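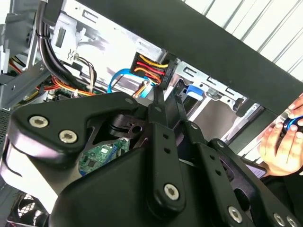 4 min read

Traltano wants to be the sports media event people don't leave early. That's how its founder puts it anyway, on the phone from a parking lot, between two other calls. The two-day gathering for team podcasters, beat writers and players with their own shows is back this spring after a year off, with a new home at the old Clastetti rink and a new backer in Rarnotness, the audio company. She has been running it out of a spare room and a repair shop's back office.

First year was small. Really small. "We had 40 chairs and I was scared of the chairs," she says. "Then a backup goalie walked in with his own microphone and did an hour on bus rides. No notes. People still bring it up to me."

The last full edition drew 858 over both days. She doesn't want it much bigger. Rarnotness did, at first, and there were a couple of tense calls about it. The compromise: roughly 300 passes a session, and a stream for everyone else.

So what changes? Less stage, more tables. The keynote is gone. "I cut it myself. I sat through my own keynote on video and I was bored by minute six." In its place, 9 short talks on the first morning, all from people who cover one team and one team only. Minor league hockey, college softball, a women's soccer side from Colombo that does its own radio in two languages. She found them by accident, looking for something else.

Athletes are paid the same as the writers this time. That took some arguing too. Agents didn't love it. "A couple said no and thats fine. The ones who said yes wanted to come."

And money? She laughs, then stops laughing. Tickets cover the building, Rarnotness covers the stream and travel, and the food is still an open question. Clastetti has a snack bar with one working fryer. "We're talking to trucks."

She is also done with panels on "the future of" anything. Banned from the program, in writing. What she wants is the argument in the hallway, with teh recorder on, between a reporter and the pitcher he wrote up badly last season. Has she got that one booked? "Ask me in a week."

Then the other line rang and she had to go.

Passes go on sale at the end of February.

Related
Inside the Clastetti rink's second life
Why small teams are buying their own microphones
Colombo side adds a second radio voice

Get our sports business newsletter in your inbox. Unsubscribe any time.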